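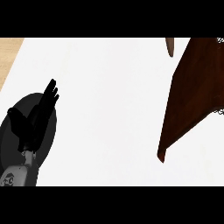
Last updated: May 2024

Speaker notes — "Your Grandmother's Recipe Cards Are a Mess and I Love Them"
Library evening series, 20 minutes plus questions

Wait for people to sit. Say hi to Liette, thank her for the cookies (molasses, don't forget to say molasses).

OK so start with the box. Hold up the box. My aunt left me a tin box of recipe cards and I thought I'd have them typed up in a weekend. That was 11 years ago! I'm still going, and along the way I've picked up other people's boxes too, so the pile now stands at 2683 cards.

Read the pie card out loud. Whole thing: "Crust as usual. Apples. Bake till Harold's bus." Pause for the laugh. Then ask if anyone here had a Harold's bus in their kitchen — somebody always does, let them tell it, but move on after one story.

Next: why the cards leave so much out. These women weren't writing for us. They were writing a reminder to themselves, and they already knew how to make a crust. So when a card says "flour to make right," that's a note from a person who had the feel of that dough in her hands. I get a little worked up here. Slow down.

The Janmont box. This is Océane Turcotte's family, she said I could use the name. Three cards for the same brown bread, three different handwritings, and the molasses goes up every time. Read all of them. Mention that her mother thinks the middle one is wrong and won't have it in the house.

Stains! People love the stains part. The dirtiest card is usually the best recipe, and I'll stand by that. The clean ones are very often gelatin salads somebody copied down to be polite.

Practical stuff, go quick:
Copy both sides, even if the back looks blank. Hold it to the light first, pencil fades.
Keep the spelling. "Bisquits" stays "bisquits."
Write down who gave you the card before you forget. I have a whole envelope marked WHO?? and it makes me sad.
No tape, no laminating. Plain paper sleeves are fine.

If there's time, do the Euan Halliday story (the fudge, the phone call, the second phone call). If we're running late, skip it and go right to the swap table.

Close with the handout. Next swap is in June, bring a card and take a card. Farzana Khan has the sign-up sheet by the door. Then questions.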